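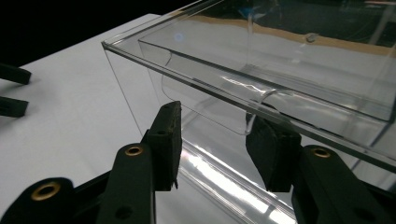
Call for participants: tasting panel for apple and berry preserves

Dramevine is a small maker of jams and fruit butters, and we are looking for people who like to taste and can say clearly what they taste. You do not need any training in food. The panel starts in September and goes for six sessions, always at 10 am, in our building on Busska Road.

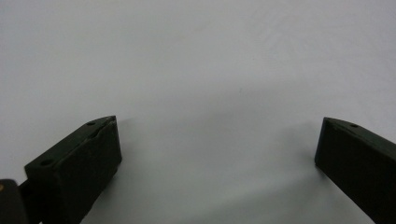
Page last changed: September, 9:40 am

Who can apply
Adults who live near enough to come to all six sessions. Please do not apply if you have an allergy to nuts, sulphites or any fruit. Smokers are welcome, but we ask for no cigarette in the 90 minutes before tasting — the same for coffee and strong mints.

What you will do
At each session you receive small samples and fill in a form about colour, flavour and sweetness. 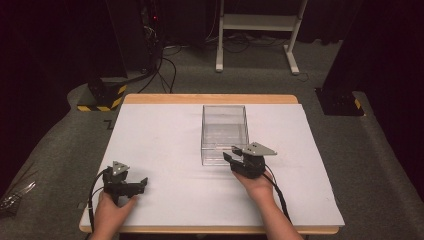
The form is in English and has two pages. You may write short answers, and spelling is not important to us.

Payment
Each participant receives $100 per session, paid by bank transfer after the session. Parking behind the Skudon bakery is free until noon.
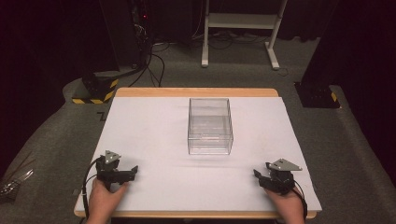

If you must miss one session, please tell us the day before. Missing two means we will give your place to the next person on the list.

To apply, send a short letter with your favourite jam and your phone number to Dramevine, Tasting Panel, PO Box 1504.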